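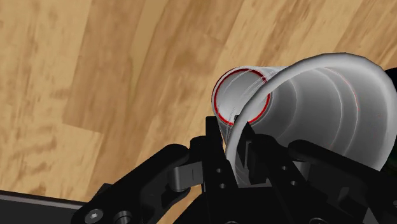 About Brostier

Brostier is a school for people who want to bake bread and have so far mostly made doorstops. We teach in Brarncombe, two floors above a shop that sells curtain rods, and we have been doing it long enough that the curtain rod people have stopped complaining about the smell and started asking for the ends.

The school was set up by Gaspard Delorme, who had spent eight years in a commercial bakery shaping the same roll. He has nothing against the roll. He will still make it if pressed, in the dark, with his back to the bench. But he wanted to talk while he worked, which the bakery had discouraged, and teaching seemed to be the one branch of the trade where you were paid for it.

What we teach

The main course is called Plain Loaf. It runs one evening a week and covers flour, water, salt, yeast, and patience, with most of the time going to the last one. We have been asked to give it a better name. We tried "Foundations" for a season and got two people who thought it was about houses. One of them stayed and now makes a very decent rye.

After Plain Loaf you can go on to Sour, which is about starters. The school starter is called Pudness. It lives in a crock on the second shelf, is older than some of our students, and has been fed by everyone who ever worked here, including an accountant. You may take a spoonful home. Please don't write to tell us you have renamed it.

There is also a Saturday-style class for families, though it has never once been held on a Saturday. Children do well in it. Parents tend to look over at the next table.

How we teach

A loaf gets judged twice, once when it comes out of the oven and again the next morning, and we care more about the morning. Anything tastes good hot with butter on it. So every course ends with a session on day-old bread: how to keep it, how to slice it, what to do when it has gone too far. We are fond of a tall, brown loaf with a rounded top, darker at the crown, like the one standing beside the toaster here, because that shape gives you slices which more or less match. Two slots, two slices of the same height, and breakfast is settled without an argument. Students who prefer flat, wide, handsome loaves are welcome to them, and to holding the overhang under the grill.

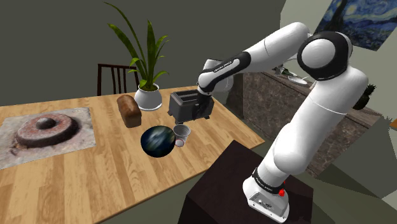
Who we are

Gaspard teaches Plain Loaf and most of Sour. Hyun, the mill down the valley, sends our flour and, every May, someone to tell us we are storing it wrong. We take up to 8 students at a time, which is how many aprons we own.

Enrollment

The course fee is $228 and includes flour, the apron (on loan) and whatever you bake, in any condition. Write to Brostier, Box 2507, Brarncombe. We answer letters while the dough is rising, so expect a reply in the evening, possibly with flour on it.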